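Slide 1 – Shelf life of two-part adhesives in small workshops
Thank the organizers. Attila Oláh ran the storage trials; I did the write-up. Questions at the end, please.

Slide 2 – Why pot life and shelf life get mixed up
Pot life starts at mixing. Shelf life starts at the filling line. Data sheets often print both in one table with no heading. Pause here, let them read the table.

Slide 3 – Handles and joints
Handle joints are a common repair request. Point to the collar where the handle meets the shaft. Bond area is small, so old hardener shows up early.

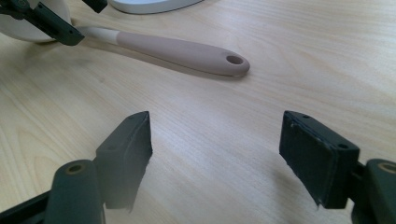

Kitchen utensil, pink-beige handle with short white collar.

Slide 4 – Trial setup
Mendik and Lulik resins, 490 cartridges, stored in 3 rooms. Sampled every month from November. Sihan Deng did the lap shear tests – mention that she used the same fixture throughout.

Slide 5 – Results
Strength held for 6 months in the cool room. The warm room dropped off earlier and the spread widened. Do not read out the numbers, they are on the handout. If asked about humidity: not controlled, only logged.

Slide 6 – Surface changes
A clean edge between two materials makes a good place to look for squeeze-out. Check under a side light before sanding.

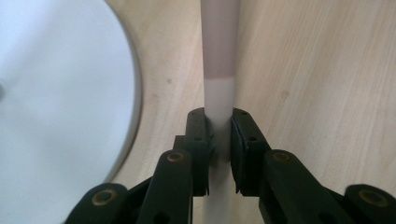 White rod with a pinkish-mauve band ending in a straight edge.

Slide 7 – Labeling
Write the opening date on the cartridge, not the box. Skellov labels survive solvent wipes; paper ones do not. Skip this slide if past 20 minutes.

Slide 8 – Open items
Cold-store data still to come. Contact address on the handout.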